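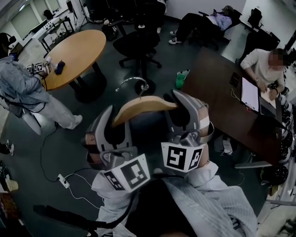 Catinca Pană said that the round table was the first thing she had wanted to get rid of, and that after a month she would not have let anyone take it. A round table, she told us, has no head and no back, so a person can pull up a chair from any part of the room without asking someone to move. Her complaint by then was with the floor. Every cord in the room ended up on it, and she had stopped rolling her chair across the middle because the casters caught.

Figure 2. Round table with a wooden top on a black pedestal base, black office chairs, and a power strip on the floor, Lomgate.

4.2 Chairs, tables and cords in the shared rooms

Her remarks cover most of what this section deals with. We look at where people put chairs when no position is assigned, what the table does to those positions, and how power cords limit both. The material is the set of 135 room logs described in Section 3 and the interviews with 9 regular users of the rooms at Lomgate and Sumberg. The logs record the furniture only. Who was using it, and for what, was left to the interviews.

Chairs drift toward walls. This was the most common entry in the logs at both sites. A chair that is not in use at the table is rarely left at the table. It is rolled back until it meets a wall, and it stays there until somebody wants it. Chairs of this kind stand along the white wall at Lomgate in Figure 2. Users gave different accounts of why they did it. Jannik Wegener said he pushed chairs back to have room to walk. Oana Vlad said she liked to lean back with her legs out, and that there was no space to do this near the table. Both ended up with the same arrangement, and the logs cannot tell the two motives apart.

The type of base matters here. The Lomgate office chairs swivel and roll, and moving one takes a push of the foot. At Sumberg the room was furnished with fixed four-leg chairs bought from Surow, which have to be lifted. Those chairs stayed where they were last used, often at odd angles to the table and sometimes in front of the door. When the Sumberg room was given rolling chairs in November, the wall positions appeared in the logs within days. We did not run the change the other way at Lomgate, so the comparison is one-sided.

The table works as a place to put things down before it works as a place to sit. In the interviews people described it as a desk, but in the logs it more often held one or more small loose items with no chair drawn up. Cloths, gloves, cups, keys and paper were the usual entries. Small tables seem to invite this. A single pedestal leaves the floor under the rim clear of legs, so people walk close past it and can drop an item on the top without stopping. The rectangular desk at Sumberg collected less, and what it did collect was kept to the end nearest the door.

We had expected bags to go on the table too, or on empty chairs. They went on the floor, in most cases against a wall and next to a chair, as with the small dark bag near the back wall in Figure 2. Peter Halás was the only user who mentioned this without being asked. He thought a bag on a chair looked like a claim on the seat and that people were too polite to make one. Two other users, when we put the idea to them, said they had never thought about it and that the floor was simply closer.

Cords were the strongest limit on the layout. Neither room has outlets in the floor, and the wall outlets at Lomgate are on one side only. Users solved this with power strips laid in the open, and whatever needed power then had to stay within reach of the strip. In practice the strip fixed the working area, and the furniture was moved to suit. When the strip was shifted, the table usually followed by the next log. When the table was shifted first, the strip was in most cases brought after it, but a few entries show cords pulled straight across the walking path instead. Dark cords on the dark floor covering were named as a nuisance in the interviews at Lomgate. White ones were not, although they were laid just as loosely.

Laurențiu Dumitrescu, who kept the logs at Lomgate for the first half of the study, tried taping the strip to the floor beside the table. The tape was gone by the second week. He put it back once, with the same result, and after that the strip was recorded as movable furniture. We kept this coding for both sites. Karamanlidis used a similar rule for lamps in a study of reading rooms, and it has the advantage that a change in cord position counts as a change in layout even when no chair or table has moved.

One group of objects did not fit the coding well. Wooden chair parts, and pieces shaped like them, turned up in both rooms apart from any complete chair. A curved tan piece in the form of a top rail can be seen in the foreground of Figure 2. Such pieces were handled and carried about like the small loose items but took up the floor space of furniture when they were set down. We entered them as loose items if they were on a table or in someone's hands, and as furniture if they were on the floor. Entries of this kind are marked in the appendix and were left out of the distance measures in Section 4.3.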